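Last updated: Monday, April 30, 2018

# Plornow Cabinet Set: data card and rules of use

Plornow is a set of simulated kitchen and utility room tasks for a robot arm with a two-finger gripper. All of it is rendered. No physical robot was used to make any part of the set, and nothing in it should be read as evidence that a controller is safe on real hardware.

This card covers what the set holds, how episodes were accepted or rejected, and what we ask of people who publish results with it. Please read the section on reporting before you run the evaluation script.

## Contents

The release has 3427 accepted episodes. Of these, 428 are held out for testing and must not be used for training, tuning or choosing a checkpoint. The rest may be split however you like, as long as you say how.

Each episode is a folder with four things in it:

- the view from the gripper camera, one picture per control step
- joint positions and finger opening, at the same rate
- a task line in plain English, such as "open the upper cabinet"
- an outcome file with one word in it: done, failed or stopped

The outcome file is written by the simulator, then checked by a person. Where the two disagree, the person's answer stands and the simulator's answer is kept in a second file with the ending `.sim`. Don't delete these files. Hutent, our checking tool, will refuse a folder that has lost one.

## Rules for recording

These are the rules the operators worked under. They apply to anyone who wants to add episodes to the set.

1. Start with the fingers open and nothing held. An episode that begins with contact is rejected.
2. Name the target before moving. The task line is locked once the first command is sent.
3. Approach a handle along the line that the door will travel. Sideways approaches are allowed only where a wall or panel leaves no room.
4. Keep the commanded finger force under the limit in `limits.txt`. The simulator will let you go over it. The checker won't.
5. Do not touch loose objects unless the task names them. Balls, bags and cloth count as loose. Picture frames and shelves count as fixed, and contact with a fixed item ends the episode as stopped.
6. A door is open when the hinge angle passes the value in the scene file. Looking open in the camera view is not enough.
7. If you lose sight of the target for more than 500 control steps, stop and mark the episode failed.

Rule 5 causes the most rejected work. Wall cabinets hang over clutter in many of our layouts, and the body of the gripper is wider than the fingers. Operators watch the fingertips and forget the part behind them. Plan the path for the whole gripper.

## Camera view

The camera is fixed to the wrist and looks out over the gripper. The lower part of the view is always taken up by the gripper itself. Do not crop or mask it in the stored files. If your model works better without it, do the masking in your own loader and say so in your report.

With wall cabinets the camera often looks steeply upward, and a door can fill half of the view or more. We kept these steps in. An earlier draft of the set dropped any step where the target handle was near the border, and models trained on that draft did badly on the last stretch of the approach.

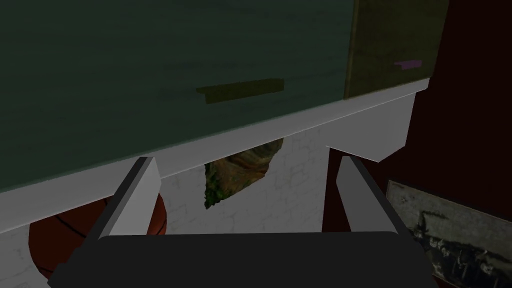
*Card text: Séverine Hoarau. Recording rules: Yannick Brunet.*

Two doors with a thin seam between them are a fair test of the task line. "Open the cabinet" is not acceptable when more than one door is in reach. Write "open the green cabinet by the olive-yellow handle" or "open the olive-brown door by the purple handle." Color words are fine as long as they separate the two. Left and right are not fine on their own, as they change meaning when the wrist rolls.

Handles differ in size and in how close they sit to a shelf edge. For a handle close above a shelf, the lower finger has little room, and the operator should turn the gripper before closing in. Turning at the last moment counts as a correction and is logged as one.

## Looks and layouts

Colors, wall finishes and surface patterns are set separately from the layout. This means odd pairings, such as a maroon wall next to white brick. The patterns are there so that a model can't learn that handles are always metal-colored or that cabinets are always white. Lighting is varied too, and some layouts are dim. Don't brighten the stored files.

The layouts come from Collet, our scene builder. There are 312 of them. A layout never appears in both the training part and the held-out part, even with different colors. If you make your own split, follow the same rule – split by layout number, never by episode number. Splitting by episode leaks the cabinet positions and gives scores that mean very little.

## Reporting

When you publish a result, give the following:

- the version tag of the set
- the number of tries per task, and whether the same random seed was used for each
- how many episodes ended as stopped, listed apart from failed
- any extra input your model had, including depth or scene state
- any step where a person stepped in

Stopped and failed must stay separate. A failed episode means the door did not open. A stopped episode means the robot touched something it should have left alone, or went over a limit. A method that opens every door and knocks the shelf on the way is not a good method, and a single success figure hides this.

Please do not report the best of several runs. Report all of them, or the mean and the spread.

## Known problems

- Cloth and bags are stiff bodies in this version. They swing but do not fold. Results on contact with soft items should not be trusted.
- Finger friction is the same on every handle.
- Some thin handles pass partly through the fingers at high closing speed. Hutent flags these, but may miss short cases.
- The outcome files from the December recordings used "aborted" for "stopped." They have been changed. If you still have an old copy, download the set again.

## What the set is not for

Do not use Plornow to support a safety claim about a machine that works near people. The force limits in `limits.txt` were chosen to keep the simulation steady. They were not taken from any safety standard, and they have no meaning for skin, fingers or furniture. A real cell needs its own risk assessment, done on the real machine by someone qualified to do it.

Moving a trained model to hardware is allowed under the license. If you do so, start with the arm at reduced speed, with a person at the stop button and the doors emptied. Write down what you changed between the simulated arm and the real one – camera mount, finger pads, control rate – and include it with your results.

## Adding episodes

Send one folder per layout, already passed through Hutent with no errors. Warnings are fine if you explain them in `notes.txt`. New layouts need a Collet file and a free layout number, which you can ask for by opening an issue. Yannick reviews recordings and Séverine reviews changes to this card. Changes to the rules take effect with the next version tag and are not applied to episodes already accepted.

Contact: open an issue in the Plornow repository | © 2018 Zolell | Back to top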